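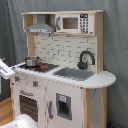
The play kitchen at the Deltstead workshop, with the pot on the stovetop.

About Us

Deltstead is a shared workshop for people who build robots at home and have run out of table. We have one large room, a smaller room behind a curtain, and a storage loft that is too low to stand up in. Members come in when it suits them, and most come after work. The doors are open from 4 p.m. until late.

The workshop was started by Gijs Willems and Solomiia Hutsuliak, who had been building a robot arm in Solomiia's garage and wanted a place where they could leave it set up overnight. They signed the lease in January and spent that winter putting in outlets and benches. Two of those benches are still in use. The rest were replaced when we got tired of them wobbling.

What we build

Most members work on their own projects. There are small wheeled robots, a plant-watering rig, a plotter, and a number of arms in various stages. We do not assign work and we do not take a share of anything a member makes or sells.

The one project we run together is called Silska. It is a home-built arm and gripper meant for simple jobs in a kitchen: picking up a pot, setting it down somewhere else, turning a knob, opening a door by its handle. We practice on a toy kitchen. It has a stovetop, a sink with a faucet, an oven, a microwave on the shelf and a refrigerator door with a handle, so there is plenty to reach for, and a mistake does not cost much. A real kitchen may come later. We have no date for it.

Maksym Fedoruk does the mechanical work on Silska. The gripper fingers are on version 64, counting every set that was printed, including the ones that cracked on the first try. Orysia Derkach writes the control software, which she named Goltix. It runs on an ordinary desktop computer, and any member can have a copy of the code. Poppy Naylor keeps the log. Every practice run goes into it with the starting position, the task, and whether it was finished. At last count there were 420 runs in the log, and 407 of them had notes good enough to use. The other 13 were written down by Gijs.

The back room is called Dovhaniuk, after the name on the old mailbox by the door. Silska is set up there. Please ask Orysia before moving anything in that room, even by an inch, as the positions are measured.

Joining

You do not need a technical background. You do need a project, or an interest in helping with someone else's. New members get a walk-through of the tools and a shelf in the loft. The printers and the drill press need a short sign-off first, and Maksym handles those.

Dues are monthly and cover rent, power, and basic supplies such as screws, wire and solder. Filament is extra. You can pause your membership at any time by telling Solomiia.

Visitors are welcome in the main room during open hours. If you would like to see Silska, send a note ahead so that one of the people working on it can be there. Parking is behind the building, and the side entrance is the one without steps.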